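Cellar notebook, Vemstead barrel room
March, Thursday, 2:15 p.m.

Entry by Lorna Lagman. Present: Satish Nadar, Crisanto Bautista.

Purpose: second racking of the Badano block red, and a decision on whether the press fraction is to be returned to the main lot.

Tank 11 was drawn down to barrel from mid-morning. The free-run portion came across clear until the last part of the tank, where the hose was pulled and the remainder set aside for settling. Volume set aside was entered on the board by Mr. Bautista and is not repeated in this entry.

Sulfur was added at the barrel, per the standing cellar sheet. Mr. Nadar asked that the second reading be taken on Monday, before topping -- the previous lot was topped first and the numbers were of little use to anyone.

Tasting, free-run sample: dark plum, some dried herb, a little closed on the nose. Tannin firm at the sides of the mouth. Finish shorter than in the January sample.

Tasting, press sample: coarser, with more color and a bitter edge like walnut skin. Mr. Bautista found a trace of reduction. I did not, though it was my fourth glass and the room was cold.

Bench blends were made up in 1,000 mL cylinders. The 800 mL free-run to 200 mL press blend was heavy and lost the fruit. A smaller press share was preferred by all present, but the exact share was left open until Ivar Sundqvist has tasted. He is at the Lonent site until next week.

Oak: the two new barrels are showing strong vanilla and should not be judged alone. Keep them separate on the rack, bungs marked in chalk.

Pending: gasket on the small pump is weeping again. Ronaldo Bañez has the part number. Check whether the Jitpraphai order of sample bottles includes closures -- last time it did not.

Samples retained on the lower shelf, labeled by lot and fraction.
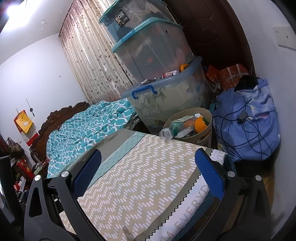

Page last changed: Thursday, 4:40 p.m., by L. Lagman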